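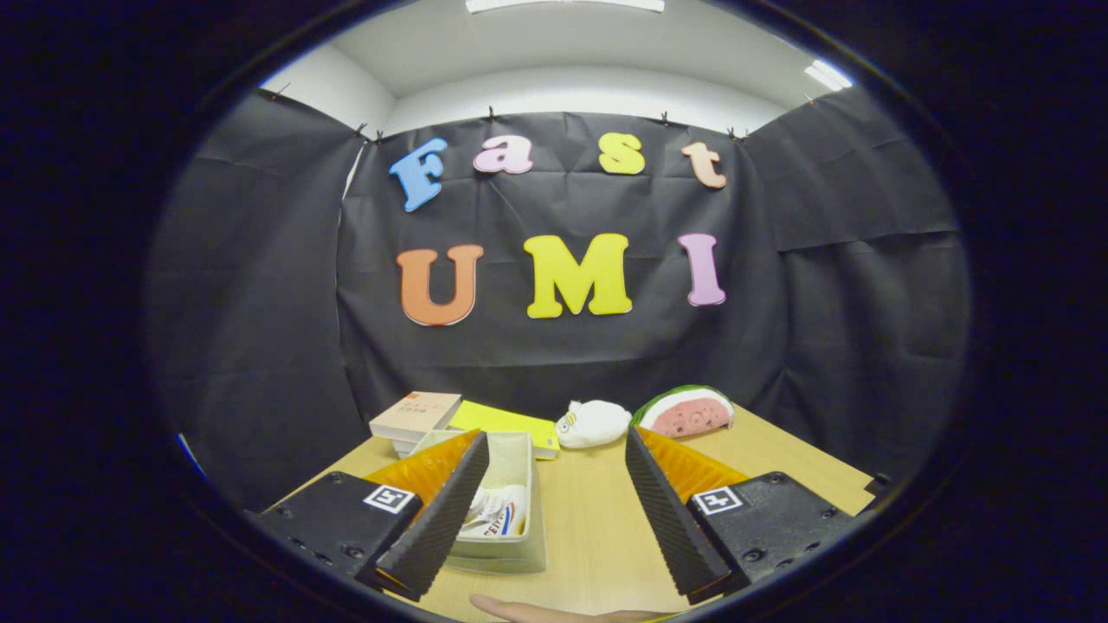 So I finally sat down with the gripper budget last night, and wow, the small stuff adds up! I went in thinking the two gripper bodies would eat everything, but it's the fingers that worry me. They're wear parts, so I'm ordering 2 spare sets from Drusent now and another batch in October, when Lo Presti opens its new price list (fingers crossed it goes down).

Ginevra Martinelli talked me out of the fancy table from Womholm - a plain wooden one does fine, and black cloth with binder clips costs next to nothing. That left me $90 for props, and I may have spent too much of it on plush toys.

Still undecided: the Diketell warranty. It's $100 a year with a $50 fee every time you send something in. If you've bought it, tell me in the comments!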